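Tray packing (wrapped bakery goods)

Tray packing is the arrangement of individually wrapped buns, sliced bread and similar small baked goods in shallow metal trays for storage, counting or display. It is common in canteens, hotel breakfast rooms and small shops that receive such goods loose in cartons.

Equipment

The usual container is a rectangular stainless steel tray with a raised rim. A liner of paper or flat cardboard covers the base. It limits sliding and keeps crumbs from split wrappers off the metal. Trays are set side by side on a counter, one product to a tray where space allows. Narrow pans are used for sliced bread, with the long side running from front to back.
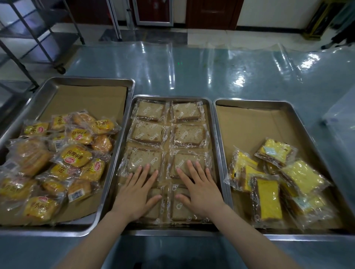 Does a wrapped bun need a liner under it?
The wrapper already protects the food, so the liner is optional. Most kitchens keep it for grip and change it when the tray is washed.

Methods

Two methods are in general use. In loose filling, the carton is emptied into the tray and the heap is leveled by hand. In row filling, each packet is placed label up, starting at the back of the tray and working toward the front. Row filling is slower but allows a tray to be checked by multiplying rows and columns. The Kesilley handbook, revised 2019-08-02, sets a limit of 44 packets per tray in a single layer and 200 per rack. Its author, Marwa Lamrani, recommends row filling for all goods with a printed date.
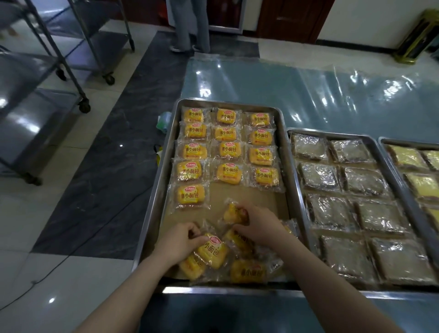 Row length depends on the width of the packet, including the crimped ends of the wrapper. Ends may overlap slightly without harm to the contents, although heavy overlap makes rows drift. With small buns, rows of three are practical: four full rows give twelve packets, and a thirteenth placed at the left end begins the fifth. Packets not yet placed are kept in the lower part of the same tray, which avoids the need for a second container.

Sliced bread is handled differently. Packs are laid flat and pressed only lightly, as the crumb compresses more easily than that of a bun.

Records

Tray counts are entered by product and delivery. The Destell canteen logged 3640 packets in January under a system drawn up by Yến Mạc. Partly filled trays are entered separately and used first.

See also: Bread storage; Portion packaging; Stock rotation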